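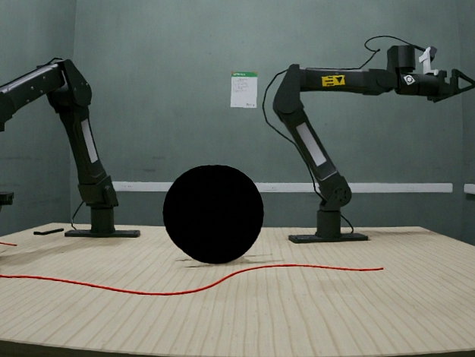

Dye bench notebook, 2025-07-04

Finally a long quiet stretch to get back to the walnut baths, and I'm writing this up while it is still fresh, because last time I left it overnight and then couldn't read my own tags. Áine Lenihan wants the Trastthorpe order in a brown that leans toward tobacco, with none of the pinkish cast we got in spring, and I'd promised her an answer before the end of the week.

Starting point: the Pomcombe fleece, washed and spun last year, two-ply, nothing fancy. Skeins wound off and weighed dry. Total on the shelf 2,257 g, of which 1,206 g is set aside for the order and must not be touched (I have put a note on the basket, but I know us). Everything below comes out of the remainder.

Husks. These are the frozen ones from Horgan, green when picked, gone black in the bag as they do. I thawed 900 g in the big enamel pot and covered them with rainwater, then brought it up slowly and held it just under a simmer for two hours. The smell is what it is. Left the lid on, turned it off and went to lunch. Strained through the old pillowcase twice, since the first pass let a lot of grit through and grit is what gave us those freckles on the Kamov blanket yarn.

Bath A, plain, no mordant. A good honest brown, a touch lighter than I wanted but even all the way through, including under the ties. I'd been tying too tight, I think - loose figure eights from now on, please, everybody.

Bath B, alum first, then walnut. Warmer and a bit yellow. Pretty, and I'd knit a hat out of it tomorrow, but Áine will say it looks like toast.

Bath C, plain walnut with a small splash of iron water in the last ten minutes. Much closer! It went from brown to something cool and deep very fast, and I got nervous and pulled the skein early. The iron water is the jar with the nails in it on the windowsill, and of course we have never measured how strong it is, so "a small splash" is a useless note. It was two teaspoons in the medium pot. Handle of the wool is still soft, no crunch that I can feel, though I'd like somebody with less battered hands to check.

Bath D, same as C but iron for the full ten minutes plus another five. Too gray, and slightly harsh on the fingers. Keep the sample for the card, don't repeat it.

All four are rinsed and hanging. I used cool water and a drop of vinegar in the last rinse, except for D, which I forgot, so take that into account if you're comparing how they feel. Tags are on the ties: A one knot, B two knots and so on.

Light test: I wrapped 16 cards with a few turns each, half of every card covered with foil tape, and put them in the south window next to the madder ones. They can stay there until August. Please don't straighten them up, they look messy but the order matters to me.

Still to do:

Mix a proper iron solution by weight and label the jar.

Repeat C with that, same timing, on a full-size skein this time. Small samples always take up color faster in my pots and I've been fooled before.

Ask Horgan whether the next husks can be picked a week later. The riper batch two years ago was darker, or I remember it darker, which may not be the same thing.

Send Áine a snip each of A and C, no comment attached, and see which one she picks. My money is on C.

Exhaust bath from A is in the bucket with the blue lid, still plenty of color in it if someone wants to throw the sock yarn in.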